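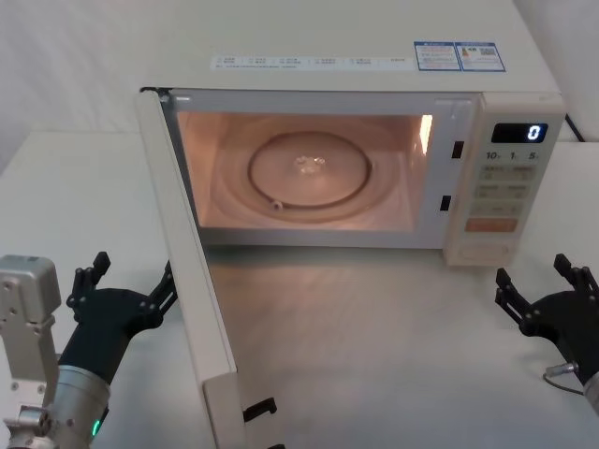 Wenche Forsberg
Demonstration lead, Ollthorpe kitchen tasks

Microwave door: where should one episode end and the next begin?

We are collecting teleoperated examples for a two-armed setup with multi-fingered hands. The task family is "use the microwave", which for now means open door, put item in, close door, press a button, and the reverse. I have 623 episodes recorded and I am no longer sure they are cut in the right places.

At present the operator starts recording with the door shut and both hands at the rest pose, and stops when the door is fully open and both hands are back low on either side of it. The close episodes start from that same pose. On paper this gives clean joins: every open ends where a close may begin. In practice the end poses vary a good deal. Some operators leave the left hand with the fingers spread just short of the door, others take it right down to the table. The policy trained on the first batch has picked up a habit of stopping with the door open and then doing nothing, or making small movements of the left hand with no clear aim.

Three things I would like opinions on.

First, whether to cut on the state of the door or on the state of the hands. If I cut on the door, the return to rest is lost or has to become its own segment.

Second, the light and the display. The interior lamp comes on with the door open, and the cavity is a warm peach colour against a very white wall and white table. The display reads 0 at idle. I suspect the model is using the lamp as its signal that the door is open. I do not know if that is a problem or a gift.

Third, the door itself. Once it is wide open it is seen mostly edge-on from the head camera, white on white, and the best landmarks on it are the black latch hooks on the inner side. When the left hand comes in to push the door shut it covers them. The wrist cameras help, but not for the whole of the motion.

Settings, in case they matter: 50 Hz joint recording, images at half that rate, one head camera, 2 wrist cameras, language label written once per episode after the fact. No force sensing at the fingers. The microwave stays in one place on the table within a session and is shifted by hand between sessions.

Edited in November to add: the labels are written by whoever did the recording, so "open the microwave" and "open the microwave door" both occur, as do several spellings of "microwave".

Joris Maes

Cut on neither. Record long and segment afterwards.

We had the same trouble at Brurard with a drawer and a cupboard. Operators were told to start and stop at rest, so a large share of every episode was the hands travelling to or from rest, and the last second or two was the hands not moving at all while the operator reached for the stop pedal. A policy trained on that will learn to stand still, and it will do so wherever the view resembles the end of an episode. Your open-door end pose and your close-door start pose are the same view with two different correct actions, one of which is "stay put". The language label is the only thing that separates them, and yours are not consistent.

What I would do, in this order:

Trim the still frames from the end of what you have. Take joint velocity over all arm joints, set a threshold, and drop everything after the last crossing plus a short margin. Keep the margin the same for every episode. Do not trim pauses in the middle, since some of those are the operator lining up a finger and they carry information.

Normalise the labels with a fixed list. It is an afternoon's work. Keep the original text in a separate field.

For new recordings, do the whole chain in one go (open, insert, close, press) and have the operator tap a marker key at each change. The markers will be late by a fraction of a second and the lateness differs from person to person. Snap them to the nearest velocity minimum. You then have the chained version and the cut version from the same file, and you can train on both.

Vary the end pose on purpose. If the hands are always low on either side of the door when the label changes, you have a policy that needs to be there before it can do anything else. Start a portion of the close episodes from odd places: one hand high, the right hand over the control panel, the door only half open. The half-open door matters most. It is the state you get after a failed close, and I would guess you have almost no recordings that start in it.

On the lamp: leave it alone until you have evidence. Hide the cavity region in the head camera view on recorded episodes, run the policy over them and compare the predicted actions. If they change a lot at the point where the door opens, the lamp or something else in the cavity is carrying weight. Then decide. An oven whose bulb has failed is a real case, but it may not be your case.

Maglaya_bench

use more microwaves. 13 episodes on a different one would tell you more than the next hundred on this one. also tape on the door edge fixes the white on white thing

Wenche Forsberg

Thank you both. Tape is ruled out for us, because the appliance has to stay as sold. A second microwave is on order.

I ran the trim from Joris's reply. The still tail was longer than I had assumed, and it was worst in the close episodes, where operators tended to hold the hand against the door and wait. I had expected it to be worst in the open ones. After retraining on the trimmed set the idle behaviour with the door open is much reduced. It has not gone away. What remains is nearly all in trials where the left hand begins very close to the door edge.

I have not done the masking test. One complication is that the glass plate and the right wall of the cavity both show strong highlights, so a plain grey mask takes out more than the lamp colour. I may shift the colour of the cavity region and leave the brightness as it is.

Joris Maes

Do both, grey mask and colour shift, and compare them. If only the grey mask changes the actions, the policy is reading shape or highlights and the lamp colour matters less than you think.

For the close-to-door starts, check whether the wrist view is mostly plain white in those frames. A camera looking at a white panel from a few centimetres away gives the model very little to work with. We dealt with it by having operators back the hand off slightly before the push. It costs some cycle time. If you do this, rerecord those starts and do not mix old and new under the same label, or you will be averaging two strategies.

The segmentation script we used came from the Trustus tools and expects marker times in seconds, not frame indices. It fails silently if you give it frames. Last checked December 2019.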